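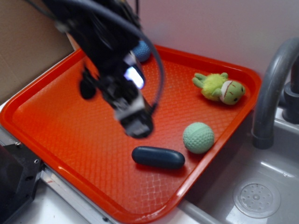
The orange-red tray, with the lattice pattern on the bottom.

Murnari drawer label kit: four months in a busy kitchen

I bought the Murnari label kit in October, after my sister-in-law came to stay and opened every drawer we own looking for a can opener. The kit is a small handheld printer, two rolls of tape and a set of clip-on holders for baskets and shelf edges. I paid for it myself at the Anddale store in Bedville.

Setup took one evening. You charge the printer, load a roll and type on a small keyboard. There is an app, but I stopped using it after the first week. The keyboard is slow for long words and fine for "tea" and "batteries," which covers most of what I needed.

The print is clear and has not faded, even on the shelf over the stove. I wiped the pantry labels down with dish soap a few times and the letters stayed put. The adhesive is a different matter. It holds well on glass, painted wood and smooth plastic. On woven baskets it falls off within a day, so you need the clips, and the kit doesn't come with enough of them. I ran out halfway through the linen closet and had to order another pack.

The tape also wastes a strip of blank at each end of every label. You can cut this down by printing several words in one run and trimming them with scissors. The manual mentions this on the last page, in small type. I would have liked to know it before I used up half a roll on spices.

As for whether labels help you stay organized, it depends on who you live with. The kids' craft shelf has stayed in order since I labeled it, and I did not expect that. The hall closet went back to what it was by New Year's. I had labeled the bins before clearing them out, and a bin marked "hats" with three extension cords in it is worse than a plain bin. Sort first, leave things alone for a couple of weeks, and label when you know where they want to live.

Battery life is good. I have charged it twice. The case feels light and a bit hollow, and the cover over the tape slot pops open if you squeeze it. Mine went off the counter onto tile once and still works.

Removing labels is easy from glass. On painted cabinet doors, warm them with a hair dryer and peel slowly. I skipped the dryer on one door and took off a sliver of paint.

I tried a friend's Lau printer for comparison. It has a nicer keyboard and prints faster, but the letters are thinner and harder to read from across the room. If you only plan to label file folders, I would get the Lau. For pantry jars and kids' shelves I prefer the Murnari.

Good: clear print, long battery life, labels survive washing.
Bad: too few clips, wasted tape, loose cover.

Overall I would buy it again, with a second pack of clips in the same order.

Reviewed by Imogen Sugden
Tuesday, April 19, 2022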